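Cillitska Post, Support Log
Prudbridge premiere DCP: centre channel dialogue drifts out of sync from reel 4
Posted December by Amancay Sepúlveda
3 shares | 4 comments

Status: closed
Priority: high
Reported by: projection desk, Prudbridge
Assigned to: A. Sepúlveda

Summary

The feature "Dorska" plays in sync through reels 1 to 3. From the start of reel 4, dialogue in the centre channel lags the picture. Left, right, surrounds and LFE are in sync. The fault was noticed at the cast and crew check screening by the lead actor, whose long speech at the wedding table opens the reel. Playback of the same drive on the server at our own theatre shows the same behaviour, so the Prudbridge server and sound processor are not suspected.

Environment

Feature DCP, SMPTE, 24 fps, 2K scope, 5.1 audio, unencrypted for the check screening. English subtitles as a separate track file. Final mix delivered by Hashemi as one set of mono WAVs per channel per reel, 48 kHz, 24 bit. Picture delivered as a TIFF sequence per reel. Packaging done here.

Log

09:10. Ticket opened. Asked Prudbridge to confirm ingest completed without hash errors. Confirmed, no errors.

09:35. Played reel 4 locally. Dialogue late by 9 frames at the head of the reel and by the same amount at the tail. It is a fixed offset and not a drift. I have left the ticket title as the client wrote it.

09:50. Checked reels 5 and 6. Same offset, same channel. Reels 1 to 3 clean.

10:15. Ruled out sample rate mismatch. All WAVs in reels 4 to 6 report 48 kHz. A rate error would also have shown as a growing offset.

10:40. Compared the audio track file in the package with the delivered WAVs. Unwrapped the MXF and nulled each channel against its source. All six channels null completely. The packaging step has not shifted anything and the offset is present in the delivery.

11:05. Compared the 2-pop in the leader of each reel. On reels 4 to 6 the pop in the centre channel sits 9 frames after the pop in left and right. On reels 1 to 3 all pops line up. Sent waveforms to Pejman Safavi at Hashemi.

11:30. Reply from Pejman. Reels 4 to 6 were re-exported after the director asked for a rewrite of the voiceover in the last act. The centre stem was printed from a newer session than the other five channels. That session has a delay compensation setting left on from the music playback test. He will reprint centre for the three reels.

12:20. While waiting, checked the subtitle track against picture. Subtitles are correct on all reels. The client had asked whether they were also late. They only appear early next to the late dialogue.

13:45. New centre WAVs received for reels 4, 5 and 6. Pops aligned. Length of the reel 5 file is one frame short of picture. Returned to Hashemi.

14:10. Replacement reel 5 received. Length matches picture.

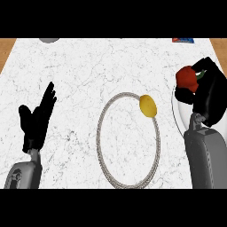 14:25. Rewrapped audio for reels 4 to 6 and built a new CPL. Reused the existing picture and subtitle track files, unchanged, to keep the transfer small. Content title carries the revision number so the booth can tell the two packages apart.

15:30. Full play of reels 4 to 6 in our theatre. Dialogue in sync at the wedding table speech, in the car, and under the closing voiceover. Crossing from reel 3 to reel 4 produces no click.

16:05. New package sent to Prudbridge by file transfer. Advised the booth to delete the old CPL from the server and rebuild the playlist. The old show playlist will continue to point at the old CPL until this is done.

17:40. Prudbridge confirms ingest and a spot check at 73 minutes, inside reel 4. In sync.

Cause

Centre channel for reels 4 to 6 printed from a different mix session than the remaining channels, with a fixed output delay.

Resolution

Centre channel reprinted, audio rewrapped, new CPL issued. No change to picture or subtitles.

Follow-up

Our intake check compared WAV length and sample rate but did not compare pops across channels. Pop comparison for every channel of every reel has been added to the intake sheet. Hashemi will print all channels from a single session when any reel is revised. The trailer was cut from reels 1 and 2 and needs no action.

Comments (4)

booth_prudbridge
Old CPL deleted and playlist rebuilt. Walk-in music and the cue for the director's introduction had to be re-added by hand.

Pejman Safavi
Delay setting is now off in the session template. The stereo fold-down for the airline version came from the same session, so I am checking that too.

reelchange
Had the same thing on a short last year, but on the surrounds, and it got through two festivals before anyone heard it. Do you check pops by eye or with a script?

Amancay Sepúlveda
By eye at the moment. Script is on the list for after the premiere.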